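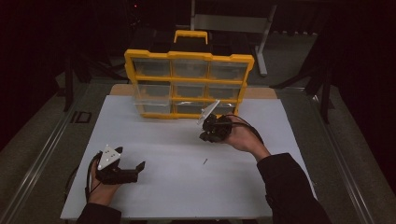 In praise of the dull evening

Every autumn, when the new members come up the stairs at Claltstead to join our robotics club, they want to know two things. The first is when they will get to drive something. The second is when they will get to enter something, by which they mean the Barroso Cup, which most of them have watched on somebody's phone and which does look tremendous fun, all lights and shouting. The answer to both is "after Christmas, probably", and I have watched a good many faces fall on hearing it.

What they get in October is a yellow drawer cabinet, a white board and a pair of hand-held grippers. They learn to pick up small bits of hardware and put them away, using the grippers and never their fingers. They do it again the next week, and the week after that. A parent wrote to me last year (very politely, I should say) to ask whether this was a good use of a bright fifteen-year-old's evening. I gave a short answer at the time and have been composing a longer one in my head ever since, usually on the bus, so I hope you will forgive me if it comes out at some length.

I have helped with school and college robotics for long enough to have seen the fashion swing round more than once. When I began, it was all building. You had a box of brackets and a sheet of rules, and whoever was handiest with a drill ended up in charge. Later it was all programming, and the handy ones sat about looking glum. Now it is all learning from demonstration: a person does the job, the doing is recorded, and a machine is trained to have a go itself. I like this new fashion very much, and my reason is an unfashionable one. It has made us pay attention to the doing.

Take a screw lying on a flat surface. You and I would pick it up without a thought. Give a student a gripper with two stiff jaws, though, and the thought comes back in a great rush. Which way round is it? Do I come in along it or across it? Where does my other hand go while this one is busy? I have seen youngsters who can write a perfectly decent path planner go pink in the face over a screw, and I have gone pink over it myself! It is a lovely leveller. The girl in our group with the steadiest hands this year has never written a line of code, and she is teaching the ones who have.

Our group's project is called Hilevon, for reasons which were explained to me once and which I have lost. The aim is modest. They want a collection of sorting demonstrations good enough that a small two-armed machine could learn to tidy a parts cabinet. At the last tally they had recorded 410 attempts, of which 48 had been thrown out by the students themselves, and it is those 48 I would like to talk about, being prouder of them than of anything on our trophy shelf.

Throwing out your own work is hard at any age. At fifteen it is dreadful. In the first weeks they keep everything, and they will argue like barristers for a demonstration in which the drawer was shut with an elbow. By half term something has shifted. They play a recording back, there is a bit of a silence, and then one of them says, "No, I wouldn't want anybody to copy that." I don't know of another school activity that gets a teenager to that sentence quite so quickly. An essay doesn't, in my experience, and a football match certainly doesn't.

The playback has a charm of its own, too. We look at the job from over the operator's head and we look at it from the gripper, and those are two very different jobs. From above, the cabinet is a tidy thing just past your hands. From the tool it is a long way off over a great white plain, and the fingers at either side look enormous. A boy who had been cross all evening about missing a drawer watched his attempt from down there and said he wasn't surprised any more. He slowed down after that, and so did the two who had been watching over his shoulder.
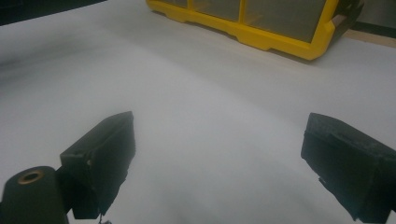
The gripper's own view, jaws apart, with the yellow cabinet on the far side of the board.

Now, I promised myself I would be fair to the other side, and there is another side. My friends who run competition teams tell me that children need a deadline and a crowd. They are quite right that some do. We lose a few every winter to the Utano League, where you can be driving something within a fortnight, and one or two of those were students I was very sorry to see go. A club with no excitement in it at all would be a poor sort of club. There is also the plain matter of money, for sponsors like to see a machine do something dramatic, and it is hard to be dramatic with a screw.

Even so, I think the competitions have the order wrong. They hand over the thrill first and hope that patience will follow along behind, and for most young people it never quite catches up. The teams I have seen do well year after year – leaving aside the very rich ones – are the teams where somebody sat down in the autumn and did the same small thing over and over until they could tell a good attempt from a lucky one.

So what would I change, if anybody asked me? I would have the Barroso Cup set aside 40 points for the quality of a team's records, including what they rejected and why. I would let six students share a bench instead of the usual two, for the watching teaches nearly as much as the doing. And I would ask parents to come and sit in for one whole evening before making up their minds. The parent who wrote to me did just that in the end. She had a turn on the grippers herself, and she stayed until we were stacking the chairs.

We start again after half term, at seven in the evening, up the stairs and second on the left. Bring a jumper, as the heating goes off at six.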